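Plorkelard Shelf Unit, Set-Up Guide
Section 4: Back panel, shelves, wall strap

Read the whole section first. Then start. Steps 3 and 6 are the ones people redo.

Before you start

Sides and base should already be joined (Section 3). If the cams aren't tight yet, go back. A loose base now means crooked shelves later.

You need:
Phillips screwdriver, hand type
Small hammer
Pencil, tape measure
Bag C (panel nails), bag D (shelf pins), bag F (wall strap)
Old blanket or the flattened carton

Second person for the lift in step 8. Not optional on the tall version.

Fitting the back panel

1. Lay the unit face down on the blanket. Front edges on the floor, open back facing up.

2. Unfold the back panel. Finished side goes down, toward the inside of the unit. Rough side faces you.

3. Square the unit. Measure corner to corner, both ways. The two numbers should match within 2 mm. If not, push on the long corner untill they do. Don't skip. The panel is what holds the unit square, and once it's nailed it stays how it is.

4. Slide the panel into the groove on the base. Should go in by hand. If it sticks, check the groove for sawdust, blow it out, try again.

5. Nail the corners first, then the middle of each side, then fill in. One nail every 100 mm. Keep nails straight, they go into the thin edge and will come through the side if they lean.

CAUTION: No power nailer. It splits the edge. Split edges not covered by warranty.

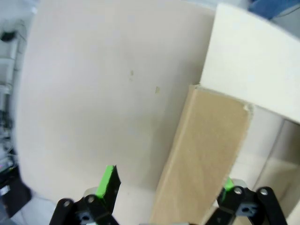
6. Nail through the back into the fixed shelf as well. Pencil a line across the panel at shelf height before you start, you can't see the shelf from the back. Missed nails: pull from the inside with pliers, slowly, then touch up with the wax stick in bag D.

Note: units sold before September have no wax stick. Write to Noratach customer desk and they'll mail one.

Loose shelves

7. Push the pins into the side holes, four per shelf. Same row left and right, count up from the base. Flat face of the pin up. Wait to put the shelves in untill the unit is standing.

8. Stand the unit up. Two people, one at each side, lift from the base. Do not drag on the front edges, the edging strip peels.

9. Set shelves on the pins. Rocking shelf = one pin in the wrong row.

Wall strap

10. Move the unit to its spot. Leave 50 mm at the wall if there's a baseboard heater nearby, more if it runs hot.

11. Screw the strap to the top rail, then to a stud. Drywall alone won't hold. Masonry walls need a plug, not supplied, ask at the hardware store.

WARNING: Children climb. Fit the strap the same day, before loading anything.

12. Heavy things low. Books on the fixed shelf or the base, light stuff on top.

Cleaning

Damp cloth, mild soap, wipe dry. No bleach, no scouring pads. Glue squeezed out at a joint: warm water while it's fresh. Dried glue comes off with a fingernail or plastic scraper, never a blade.

Parts missing?

Check the foam first, bag F gets stuck in it. Still missing, contact the Isthorpe depot with the number on the carton label. Ask for Yoga Govindasamy, parts. Orders in by noon Friday go out the same day. Doors and the Wijaya drawer insert are in Section 5.

Instructions checked by Yusri Kusuma. Keep this sheet with the spare pins.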